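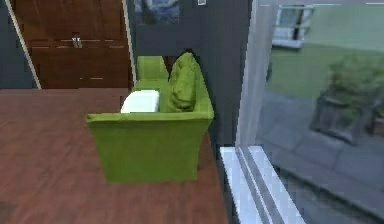

Section 3. Preparing a simulated household for use

3.1 Scope of this section

The Zanis Household Simulator is supplied by Marchal as a licensed package for organisations that wish to test the behaviour of domestic robots before any equipment is brought into a real home. This section explains how to load a furnished interior, check it, place the viewpoint and record a first run. The interior used throughout is Zorville, the standard home installed with the package. The procedure begins in the living area, where the green sofa beside the large window serves as the starting reference, and continues in the bedroom. Users who have bought additional interiors should follow the same order of work and substitute their own reference items.

The instructions apply to the edition issued on 1/5/24. Users of an earlier edition should complete the update described in Section 2 before continuing.

3.2 Before you begin

Confirm that the following are in place:

The Zanis licence file has been copied to the working computer.
At least 60 gigabytes of storage are free.
The Hekov control module has been installed and appears in the list of active modules.
No other simulation is open under the same licence.

Note: The Hekov module is supplied separately. Without it, an interior may be viewed, but no robot can be commanded within it.

Caution: Do not rename or move the folder in which Zorville is installed. Saved tasks refer to its contents by their location, and a task saved before the folder was moved will not open afterwards.

3.3 Loading the interior

1. Start the Zanis program and wait for the status bar to show Ready.

2. From the Interiors menu, choose Zorville. Loading may take several minutes on first use, when surface textures are prepared for the graphics card. Later loads are shorter.

3. When the interior opens, choose View, then Free Camera. The robot is not loaded at this stage.

4. Move the camera to the living area and bring the sofa into view. Check that the wooden floor shows visible planks and that the lawn outside can be seen through the window. A plain white or black surface indicates a missing texture, which should be dealt with as set out in 3.6.

5. Open the Objects panel. Select the white cushion on the sofa and confirm that it is listed as Movable. The sofa itself should be listed as Fixed.

6. Save the session under a new name. The supplied session is protected and cannot be overwritten.

Note: Distant objects and the view beyond the windows are drawn at reduced detail. Softness in these areas is normal and has no effect on contact or grasping calculations.

3.4 Checking the second room

A task which passes between rooms requires both rooms to be checked. The bedroom contains a larger number of small objects than the living area and places a greater load on the computer.

1. With Free Camera still selected, choose Bedroom from the Rooms list.

2. Set the drawing quality to Standard. The High setting is intended for preparing illustrations and should not be used while a robot is being commanded.

3. Open the Objects panel again and select Show Names. A label is displayed beside each item that the robot is able to touch.
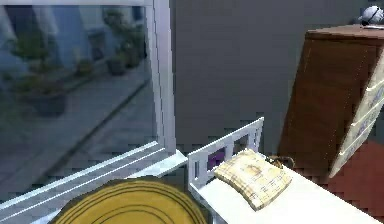 4. Work through the list and set each item to Movable or Fixed according to the task. Soft items, such as the plaid pillow on the bed, may also be set to Deformable. This setting increases calculation time considerably and should be reserved for items the robot is expected to hold.

5. Select the dresser. Drawers are locked when the interior is first loaded. To allow a drawer to be opened during a task, select it by name and choose Unlock.

6. Choose Settle Objects. The program allows every movable item to come to rest under gravity and then records its position as the starting state.

Caution: Always run Settle Objects after changing an item from Fixed to Movable. An item that has not been settled may shift when the run begins, and the results of that run should be discarded.

3.5 Placing the robot and recording a first run

1. From the Hekov panel, choose Add Robot and select a model from the list. The package includes 3 models. Others may be imported where the maker provides a suitable description file.

2. Click on a clear area of floor. A green outline shows that the position is acceptable. A red outline shows that part of the robot would overlap with furniture or a wall.

3. Set the camera height. This value should match the height of the camera on the physical robot, where one exists. Recordings made at a different height will be of limited use for comparison.

4. Choose Record, then Start. Move the robot by keyboard or by a connected hand controller.

5. After 12 seconds, choose Stop. The program displays a summary of the run, including any contacts between the robot and fixed furniture.

6. Play back the recording and confirm that the picture and the joint readings remain in step.

Note: Up to 2 cameras may be recorded at once under the basic licence. Organisations requiring more should apply to Marchal for the extended licence.

3.6 Correcting common faults

Surfaces appear plain white or black. Close the interior, choose Tools, then Rebuild Textures, and load the interior again.

An item falls through the floor during Settle Objects. Select the item by name, choose Restore Position, and repeat the procedure. If the fault continues, set the item to Fixed and report it to Marchal with a copy of the session file.

The Hekov panel is greyed out. Check that the module is active and that the licence has not expired. Licences issued under the trial scheme end in June and must be renewed in writing.

Playback is uneven. Reduce the drawing quality and close any other program making use of the graphics card. The recording itself is not affected by uneven playback.

Once a first run has been recorded and checked, proceed to Section 4, Defining a task.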